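Haldane, 6th August. The packing firm Jistura has put the purchase of two-arm work cells at the top of its equipment plan for next year. The plan was presented to the staff in the Haldane building this week, and it asks for four cells in the first step. A decision on the money is expected before the end of the year.

The company makes up small sets of stationery and craft goods for schools and shops. Most of this work is still done by hand at long tables. According to the plan, the firm sent out 378 different kinds of sets last year, and many of them were ordered in small numbers only. A classical packing line does not suit such orders, because the change from one set to another takes too long.

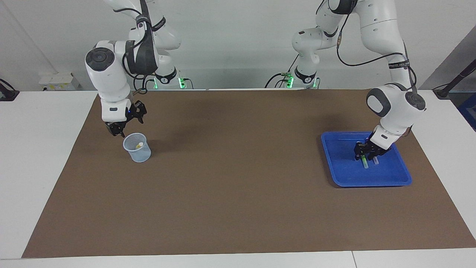
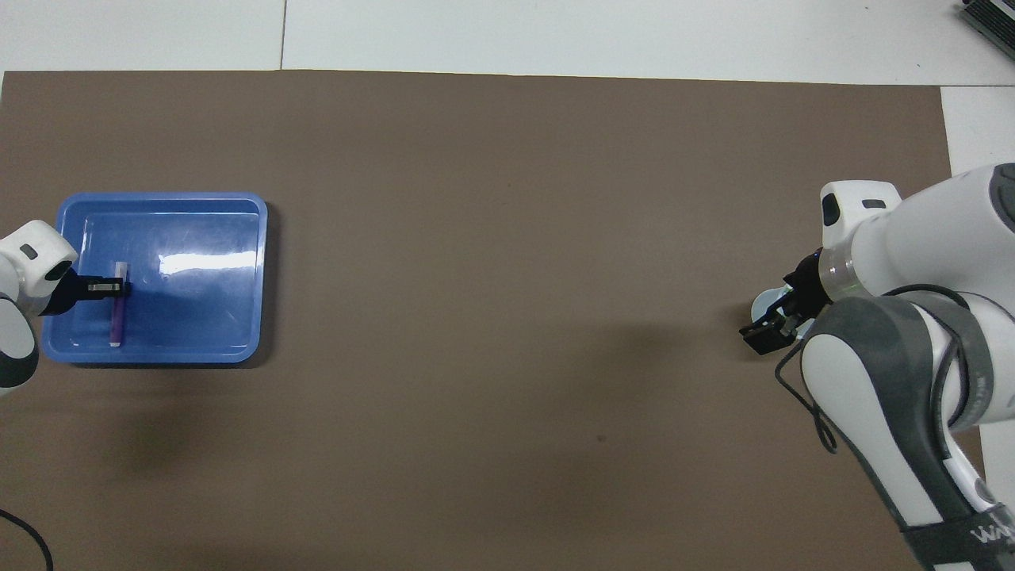
The budget is divided in two parts. The first part, 70 percent of the sum, is for the arms, the grippers and the control computers. The rest is for tables, mats, trays, cables, training and spare parts. Some employees had asked why the second part is so large. The plan answers that small items were forgotten in the last big purchase and had to be paid later from the repair money. It therefore gives the blue tray and the brown mat their own lines in the price list, and cable guides for the arms are listed too. The firm wants to buy trays of one size for all cells, so that they can be exchanged between the tables.

Three suppliers were asked for an offer. Relus gave the lowest price for a complete cell, but its delivery time is 124 days and the service contract must be paid separately. Druvis is more expensive and includes two years of service. The third supplier did not answer in time and is no longer considered. Jistura says that it has not chosen yet, and that both firms may still change their offers until the end of March.

The question of grippers is also open. Two-finger grippers are enough for pens, markers and similar thin things, but a part of the assortment is flat or soft, for example paper and felt. For these goods the firm would need another tool, and the price of it is not included in the present figures. The planning group proposes to begin with 69 sets which contain no flat items and to leave the others at the hand tables.

No jobs will be cut in the first step, the company states. Employees who want to work with the cells can register for a course of five days, and the hours will be paid as normal working time. The works council has asked for a written promise on this point and for a second meeting when the final prices are known.

If the money is approved, the electrical work in the Haldane building will be done first. Two of the cells will then be set up beside the present hand tables, and the other two will follow after the first accounts have been checked.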